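Wynne Tray Clearing: Questions from the Floor

Plallmont Catering, Urnbridge site
Last updated 2019-08-15

Since the notice went up in the corridor, people have been writing questions on it, some of them printable. We took the notice down and typed up the answers. Where two people asked the same thing in different moods, we answered the politer one.

What is Wynne?

Wynne is the name of the tray clearing project in the dish room. It covers the table work between the return belt and the washer: taking things off a used tray, putting scraps where scraps go, and standing plates in a rack. Two arms do the reaching. The name came from head office and stands for nothing, though several of you have made suggestions.

Why are we doing this at all?

We send out about 3,000 trays on a full day at Urnbridge, and every one of them has the poor manners to come back. The dish room has been short of people for as long as most of us have worked here. We advertise the job, people come, they spend a summer afternoon next to the washer, and they develop an interest in other careers. The company would like some of the dullest part of the work done by something that doesn't need a locker.

That is the reason we were given. Some of you suspect there is also a slide somewhere with a cost line on it. There is. It was shown at the June meeting, and anybody who wants a copy can ask at the office.

Is my job going away?

The written commitment covers the 18 people on the dish room roster. None of them will be let go because of Wynne, and none will have their hours cut because of it. The commitment runs through the trial and for a year past the end of it. After that it gets talked about again, with your reps in the room.

We know what a year is worth. We asked for longer and got a year. If that changes in either direction you will read it on this page before you hear it in the parking lot, or that's the plan, anyway. The parking lot has a good track record.

So what will I be doing instead?

For now, mostly the same thing you do today. The practice table is separate from the line, and the line still needs every hand it has. If Wynne moves onto the line, one person per shift becomes a table lead. The table lead keeps the arms supplied with trays, clears up what they can't manage, and decides when to stop them. Everyone else rotates through racking, pots, and the clean side as usual.

Table lead is paid at the same rate as line lead. It took three drafts to get that sentence into the agreement, so please enjoy it.

Will the arms be faster than us?

No. If you've walked past the practice table you know this already. A person with decent hands clears a tray while thinking about dinner. The arms give a single cup the kind of attention most of us save for defusing a bomb. The vendor, Vurkgate, says speed comes later and that careful comes first. We've asked them to put a month on "later" and they are looking into it.

What does it practice on?

Everyday tray leftovers, in the sort of jumble people leave behind. Cups on plates, chopsticks any which way, a bowl with food in it, a wrapper. The noodle counter opened last year and chopsticks have been with us ever since, so they were on the list from the start. Tidy trays were dropped early on at the request of the dish room, who pointed out that they had never seen one.

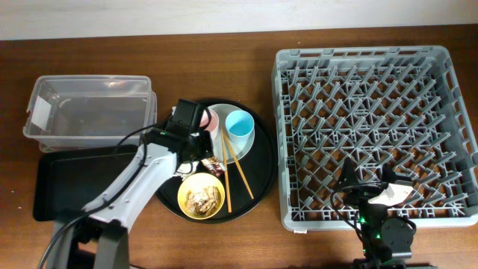 Practice table, Urnbridge: round tray with plate, cups, chopsticks and bowl, dish rack to the right.

The items get changed around between runs. If you think the setups are too easy, there is a box for suggestions next to the time clock. "Gum under the rim" has been suggested enough times now. It's in.

Why are chopsticks such a big deal?

They're thin, they roll, and they come to rest at whatever angle suits them. A bowl sits there and lets you pick it up. A chopstick has other plans. Among the people working on this it is known as the hard object, along with anything wrapped in something else. Forks have their own troubles, mainly other forks.

What happens to leftover food?

Same rule as the line. Food goes in the scrap bin, wrappers go in the trash, and unopened packets go in the trash too, however good they look. During practice a person handles all the food, start to finish. We aren't going to let the arms make judgment calls about half a roll until they've got the cups sorted out.

Please don't eat from the practice table. Things on it have been picked up and put down all morning by a machine, and also by engineers.

Are there cameras? Who's watching me?

There's a camera module on at least one of the arms, pointed at the work, and other cameras cover the tabletop. Hands and sleeves will turn up in the pictures if you reach in. Video from the table is used by Vurkgate to improve the picking, and under the agreement it can't be used for discipline, for timing anyone, or for settling who left the hose running.

If you want to know what's been recorded on a shift you worked, ask your supervisor and you can watch it. Fair warning, it's several hours of crockery.

Is it safe to stand near?

Stay behind the yellow floor line while the arms are powered. The stop button is on the side of the table nearest the door, and anyone may press it, for any reason, without asking. You won't get a talk about lost time. If you press it and nothing was wrong, that's fine, we've learned that the button works.

Treat a still arm as a live one. They pause a lot. A pause can look very much like being finished, and then it turns out the arm was just thinking about a saucer.

Don't hang aprons, towels, or anything else on them, and keep cups of coffee off the table. The cables stay where the technician put them, even if you know a neater way. We have several people who know a neater way.

What if it breaks something?

Sweep it up, write it on the breakage sheet, and put "W" in the last column. Breakages marked W go to the project's budget and don't count against the dish room. The office does compare the sheet with the video now and then, so let's not have a sudden run of bad luck with pitchers.

Who's in charge of it on site?

Prasert Wongsuwan, from the evening shift, is the dish room's lead for the trial. He was picked by the crew and he's kept on his regular shifts two nights out of the week, at his own request. Ask him first. He knows the table better than anyone who has a business card for it, and he was the one who got the rack moved closer after watching the arms stretch for it through a whole afternoon.

Vurkgate's technician comes by most mornings. Questions about motors go to the technician, questions about plates go to Prasert.

Do I have to work with it?

During the trial, no. Table shifts are sign-up only. If you sign up and hate it, tell your supervisor and you're back on the line the following week with no hard feelings. If nobody signs up, the slot stays empty and the engineers load their own trays. This happened in the first week, and the line stopped by on break to offer comments on their technique.

Is there training?

Yes, three hours, paid, in the break room and then at the table. You'll learn how to start and stop a run, how to reset the table, what the lights mean, and how to fill in the run log. There's no test. There is a slide show. We've asked for it to be shorter.

What's the run log for, and do I have to write an essay in it?

One line per run. Say what was on the tray and what went wrong, in words the next shift will understand. "Dropped cup" is good. "Typical" isn't, although we take the point. The trial needs 1,000 logged runs before anyone decides anything, and a run without a log line doesn't count, so leaving it blank only makes the whole business last longer.

What decides whether it stays?

Breakages, stops, how often a person has to step in, and what the crew says. The crew part is a written survey and it's anonymous. It carries the same weight as the other parts. If the numbers are good and the dish room says it's a nuisance, it goes back to the table for more work. If the numbers are bad, it goes back in its crates, and we have a lot of floor space and a strip of yellow tape to remember it by.

Can it do pots?

No. We asked. There was a short silence on the call.

Could it at least mop?

See above.

Will it be getting a name? The arms, I mean.

They have several already. The official position is "left arm" and "right arm," and that's what goes in the log. Anything written on them in marker has to be the washable kind.

I have a question that isn't on here.

Put it in the box by the time clock or catch Prasert before the evening rush. Answers get added to this page once a month. Questions about the break room microwave should go to Facilities, who have their own page, last updated some time ago.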